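Chapter 2
Repair or Improvement?

2.1 Scope of the chapter

A trader may deduct the cost of repairing a business asset in computing the profits of the year. The cost of improving the same asset is capital, and relief for it, if there is any, must be found elsewhere. The rule is short. Its application has produced a large number of disputes, most of which turn on a prior question: what is the asset?

This chapter deals with that prior question first, then with the use of modern materials, and last with the burden of proof. Provisions made for future repairs are left to a later chapter.

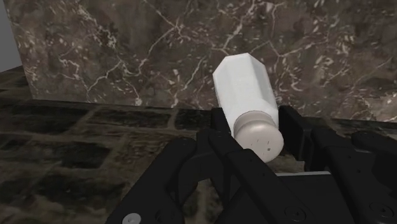 Figure 2.1 Salt shaker held in a gripper (computer rendering).

2.2 Identifying the asset

Suppose that Skilholm owns a warehouse at Trumside and spends 4000 on replacing the whole of its roof. If the asset is the warehouse, the roof is a part of it and replacing the part is a repair. If the asset is the roof, the old one has gone, a new one stands in its place, and the expenditure is capital. The tribunal must choose between these views before it can say anything useful about the work.

Physical attachment is usually the starting point. A part that cannot serve any purpose apart from the larger structure will rarely be treated as an asset in its own right. Separate function points the other way, as where a chimney or a jetty was built at a different date and can be used alone. The treatment in the taxpayer's accounts is relevant but does not settle the matter. 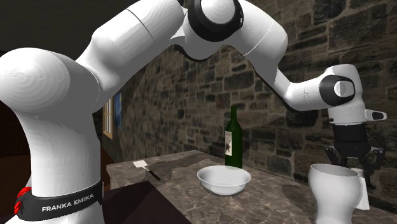 Partanen objects that this puts the stages in the wrong order. On that view, a tribunal forms an impression of the work as a whole and then selects the asset that supports it, so that the "entirety" is a conclusion dressed as a premise. The criticism has some force in the older decisions. It is weaker where the tribunal has made separate findings on structure and use.

2.3 Small items within a larger project

Difficulty also arises where a single contract covers both kinds of work. Plerkorine pays a builder 3000 to renew a floor, and the invoice includes 190 for strengthening one bay so that it can carry a heavier load than before. The strengthening is an improvement. The remainder may still be deducted, provided that the two sums can be separated on the evidence and the renewal would stand as a repair by itself.

Apportionment is for the taxpayer to establish. An invoice prepared at the time of the work carries more weight than an estimate drawn up after an enquiry has opened. The authorities on this point are considered in 2.4.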